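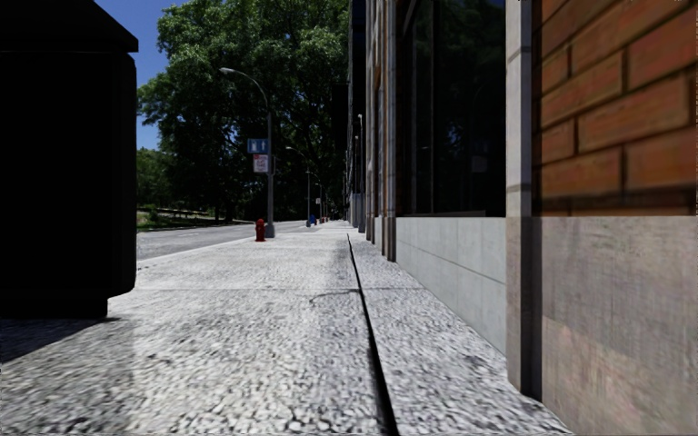

1. Introduction

This report looks at what happened to small importers in the port town of Prarnham after the government put a 13 percent duty on foreign ceramic tile. It was written for the second-year course in trade policy by Dilek Soylu, Cherry Mae Calimlim and Jhun Quiambao. Our instructor was Otakar Baláž.

We chose tile because it is a simple product. A floor tile from abroad and a floor tile made at home do the same job, so a buyer mostly compares price and delivery time. That made it easier to see who was paying the duty.

2. Background

The duty was announced after a complaint by domestic producers, who said imported tile was being sold below cost. It covers glazed and unglazed floor tile but leaves out roof tile and mosaic sheets. Importers had 60 days between the announcement and the first collection.

In class we learned the usual argument. A tariff raises the price of the import, domestic producers sell more and can charge more, the government collects revenue, and buyers pay. In a small country the foreign seller does not lower its price at all. In a large country it may lower its price somewhat, and part of the duty then falls on the seller abroad.

3. Questions

Our first question was how much of the duty was passed on to the final buyer. The second was whether importers changed suppliers. We had planned a third question on jobs at domestic plants but dropped it when we could not get employment figures by plant.

4. Method

We compared price lists from two importers, Wesero and Darnine, from before and after the duty. Both companies let us read the lists in their offices but asked us not to reproduce them. We matched items by product code and ended up with 599 that appeared in both periods. Items that changed size or pack quantity were removed.

We also interviewed Amado Cabrera, who handles purchasing at Wesero. Darnine answered our questions by e-mail. Jhun did the matching and Dilek checked it a second time, which took longer than the rest of the project put together.

5. Results

5.1 Prices

Most matched items went up in price. Standard floor tile rose by close to the full amount of the duty. Large-format tile rose less. Mr. Cabrera said the factories that make large tile had unsold stock and agreed to discounts, and that he did not expect the discounts to last.

Prices of mosaic sheets, which are not covered, also went up at Darnine. The company told us this was due to freight. We could not confirm that -- freight rates did rise in the same period, but we do not know what Darnine paid.

5.2 Suppliers

Wesero moved part of its orders to a factory in a country with a trade agreement, where the duty does not apply. The tile from there cost more to begin with, so the saving was small. Darnine kept the same suppliers and brought in extra stock during the notice period. It rented additional space at the Trevor warehouse for this, and the rent took up some of what it saved.

Neither company switched to domestic tile in any large amount. Both gave the same reason: the domestic plants would not take small orders in mixed colors.

6. Limits

Two importers are not a market. List prices are also different from the prices paid, as regular customers get discounts we did not see. The early stock at Darnine probably delayed some price increases past the end of our period, which means our figures may be low.

7. Further work

A second look at the same product codes next October would show whether the large-format discounts held. Mr. Cabrera has agreed to let another group read the Wesero list. The matching sheet, without prices, is with Cherry Mae and can be passed on to that group.

Submitted 19 September 2021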